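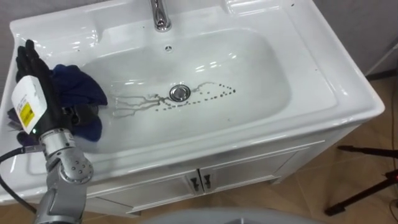

Bathroom Sinks: What We Changed in June

The Nukorton guest house has 21 bathrooms, and until this spring each one was cleaned however the person on shift liked to clean it. Some used spray, some used powder, and a few used a paper towel and hope. The sinks looked fine from the door. Up close, many had a dull band around the drain and a chalky line under the faucet.

In June we moved all of them to one routine. It uses a cloth, plain warm water and a small amount of the Hotwood dish liquid we already buy for the kitchen. The powder has been taken off the carts. Please don't bring it back from the storeroom, even for a bad sink. It leaves grit in the bowl, and the grit leaves fine scratches.

The order of work is the same in every room. Clear the rim first and put the guest's things on the shelf, with lids on. Wipe the mirror and the wall before the sink, so drips land on something you haven't cleaned yet. Then close the stopper and run enough water to cover the bottom of the bowl. Add the dish liquid after the water -- a few drops is plenty, and any more means rinsing three times. 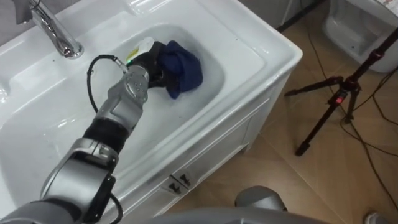 Let the cloth soak before you start rubbing. A cloth that is wet through will slide over the glaze and lift soap film without much pressure. Work from the back wall down to the floor of the bowl, and go into the corners with a folded edge. Open the stopper when you are done, rinse once with clean water from the faucet, and wring the cloth out over the drain.

The dark blue cloths are for sinks and nothing else. Toilets and floors have their own, and those stay in the lower bin on the cart. If a blue cloth ends up on the floor, it goes in the wash bag and you take a fresh one. We started the month with 200 blue cloths and they come back from the Cheng laundry every morning before 7. If your cart is short, take from the shelf by the linen door and mark the sheet.

Overflow holes were missed most often in the spring checks. A twisted corner of the cloth will reach the edge of the hole. If it smells, leave a note and we will flush it with hot water in the afternoon, when the room is free.

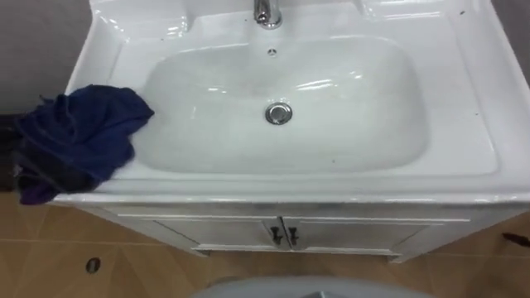
The rim takes more attention than the bowl. Most people finish the inside, see it shine and move on, and the flat part at the back and sides gets one quick pass. Toothpaste, makeup and ordinary dust all settle there. Two little dark specks on a white rim, one on each side of the bowl, are enough to make a clean sink look skipped. Bend down and look along the surface toward the light before you leave it. Run a finger under the front lip too, where drips collect and dry.

Chrome comes last. Wipe the faucet and the stopper with the wrung-out cloth, then buff them with a dry one from the top of the cart. Dry the bowl the same way. The water in the Drurnarau wing is hard, and any drops left standing there will be spots by check-in. In the main building you can get away with less, but do it anyway so that the rooms match.
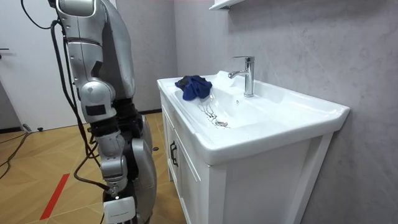
Blue cloth in the basin, with water traces still to be wiped up by the drain.

Take the cloth with you when you go. Several were left in sinks last month, and a wet cloth sitting in a bowl can leave a ring of its own by evening. The last look from the door should include the sink, the faucet handle pointing straight ahead, and the cabinet door shut.

The new routine has added a little time in each bathroom, and the shift sheets have been changed to allow for it. We have spent $1,473 on the change so far, nearly all of it on cloths and the extra wash bags. There is no plan to buy anything else before fall.

Cabinet fronts will be covered in the next issue. For now, wipe them with a damp cloth and dry them right away, along the bottom edge especially. Loose handles and slow drains go on the repair list at the linen door -- write the room number, please, and not just the floor.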